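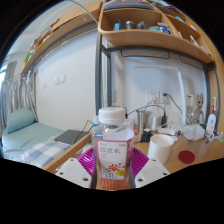 Ronaldo Paiva told me over the phone that he'd given up on finding a drink for the afternoon that wasn't fizzy, wasn't coffee and didn't taste like melted sweets, and could we please do something about it. So we have!

From August, Pondosby will be stocking a proper chilled shelf of bean, barley and grain drinks in all 7 of our shops. I've wanted to do this for ages (my colleagues will tell you I've gone on about it at every meeting) and I'm chuffed to bits that it's finally happening.

Shiyu Fan and I tasted our way through 37 drinks to get here, including two we couldn't finish. Red bean water won me over first – I grew up on squash, so it took a couple of sips – and Shiyu is firmly on the side of toasted barley.

The Honel shop gets its shelf first, with free tastings on the opening Sunday from 11am until we run out. Bring the kids, bring your nan, bring a mug if you've got one. The other shops follow over the next fortnight.

Press enquiries, and requests for samples, to Reet Org at the Pondosby office. Please ring before 4pm, as she does the school run.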